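3. Results of the questionnaire

We gave the questionnaire to 200 guests of the canteen in Vesville during lunch, and 111 of them filled it in completely. Joris Groen and Nele Stevens stood at the exit between noon and two o'clock. Most guests said that they take more food than they can eat, because they do not know when they will have time to eat again. The bread and the soup were left over most often. Kristof Dierckx weighed the leftovers in the kitchen every afternoon in December and wrote the numbers in a table (see annex 3).
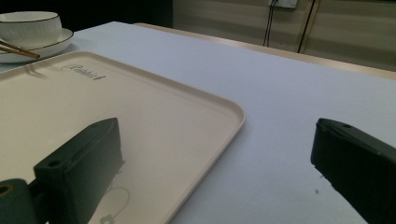

Figure 3. Cream tray with rounded corners and the word "Rabbit".

For a normal lunch, the kitchen prepares 500 meals. The cook told us that this number has stayed the same for years, also in the weeks of the exams, when fewer students come. We think that a simple list at the entrance, where people can sign in before ten o'clock, would already help. In Bakbridge such a list is used, but we could not visit the canteen there. Thijs Postma will ask for their figures by e-mail and we will add them to the final version.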